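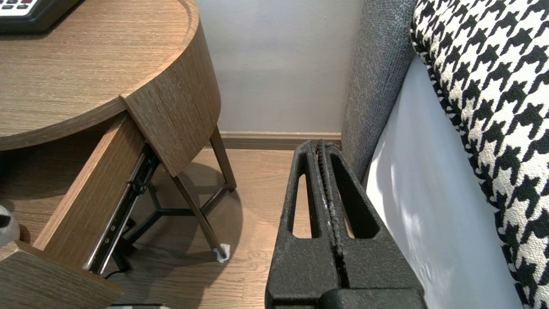 *Pinza de dos dedos junto a la mesilla, con el cajón a medio abrir.*

# Pinza Vitell de dos dedos en servicio de habitaciones

**Equipo:** pinza paralela Vitell sobre brazo Udex, base móvil Lins
**Uso:** repaso de habitaciones entre salida y entrada de huéspedes
**Valoración:** 3 sobre 5

El hotel tiene 59 habitaciones y el equipo trabaja en dos plantas. Hace el repaso de mesillas y cajones: abrir, comprobar si queda algo dentro, cerrar. La cama y el baño siguen siendo tarea del personal de pisos.

## Construcción

Dedos negros mate, de superficie rugosa, con una ranura alargada que atraviesa cada uno. El borde interior es dentado y sujeta bien cantos finos. Presenta ya algunas marcas claras, sin efecto apreciable en el agarre. Con los dedos juntos, el conjunto entra entre la mesilla y el lateral de la cama sin rozar la tapicería si la base está bien alineada. La parte ancha de la pinza es la que obliga a calcular la aproximación.

## Comportamiento con el mobiliario

Las mesillas son redondas, con reborde elevado y faldón curvo. El frente curvo complica la toma: si la pinza no llega perpendicular, resbala. Los cajones montan guía metálica y corren sin esfuerzo, por lo que conviene limitar la velocidad de tiro. Con el valor de fábrica, el cajón llegaba al tope con un golpe audible en la habitación contigua.

Los cables son el punto débil. El sistema no distingue con fiabilidad un cable negro en la sombra de una pata negra. En dos ocasiones enganchó uno al retirarse. La solución fue fijar una zona prohibida bajo el cajón, a costa de no recoger nada del suelo en esa área.

## Efecto en el trabajo

La gobernanta recibe en la tableta, con el programa Primard, la lista de habitaciones con objetos detectados. Antes, el aviso dependía de una nota en el carro. Las camareras de pisos se agachan menos y dedican ese tiempo a la cama y al baño.

La carga no desaparece por completo. Alguien tiene que dejar la puerta abierta, apartar la silla y atender las paradas, tareas que no figuraban en ningún parte hasta que el personal pidió incluirlas. Ahora se anotan como asistencia al equipo y cuentan en el reparto del turno. Los jueves, con más salidas, el equipo se queda en una sola planta y la otra se hace a mano.

La formación inicial duró 2 horas y resultó corta. Faltó practicar el rearme tras una parada, que es lo que más se usa.

## A favor

- Agarre seguro en cantos y tiradores.
- Cabe en huecos estrechos.
- Registro de objetos olvidados consultable por habitación.

## En contra

- Detección deficiente de cables oscuros.
- Velocidad de fábrica excesiva para cajones ligeros.
- Manual sin apartado para mobiliario curvo.

Recomendable en hoteles con mobiliario uniforme. Con varios modelos de mesilla hay que repetir el ajuste para cada uno, y Vitell factura aparte esa visita.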